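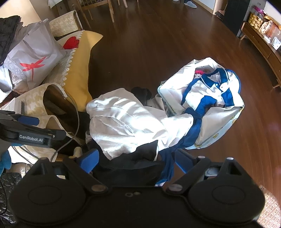

How do I stop towels going stiff in hard water?

Posted by Noémi Kozma

We moved in January and my towels now feel like doormats. I wash at 60 with Cellora powder, full scoop, and line dry indoors. The shirts are fine, it's just the towels! Any ideas before I buy a whole new set (Burnell want 80 quid for theirs)?

Magdolna Csonka

Use less powder, half a scoop at most, and skip the softener completely. I put a cup of white vinegar in the drawer for the rinse, then give each towel a good hard shake before it goes up. Ours took six washes to come round so don't give up after one. Oh, and don't cram the drum, towels need room to move.

bozsik91

tumble dryer. ten mins at the end, sorted

Zalis

Same problem here, vinegar did nothing for me but liquid instead of powder helped a bit.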